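3.2 Belief as something people do together

We were struck, and delighted, by how little our respondents talked about evidence. We had gone in expecting long arguments over shadows, flags and film grain, and we did get a few. Far more often, though, people told us about the evenings they spent going over such things with others. Of the 69 members of the Mustimen forum who answered our questions, 50 said they had first posted to reply to someone they already liked reading. This fits beautifully with Siletti's account of rumour as a kind of hospitality, in which a good story is passed on much as one passes a plate.

It also helps with a puzzle raised by Nechyporuk. If a theory is held mainly for what it claims, a strong rebuttal ought to thin out the group that holds it. On Mustimen the busiest threads were the ones that followed a rebuttal, and the longest ran to 300 replies, most of them friendly, many of them very funny. 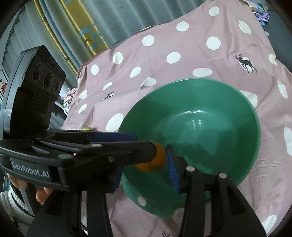 Figure 4. Orange fruit in a green plastic basin, with a black hand-held gripper.

None of this means that the content is idle. Members cared a great deal about which stories were worth telling, and they could be ruthless with a dull one! A claim that asked too little of its readers (a single villain, a single lie) was usually dropped by Sunday evening. The ones that lasted left gaps for other people to fill, and we think Sesik is right to compare them to serial fiction.

We turn next to the members who left, whose reasons were more varied than we had guessed and who often still missed the company.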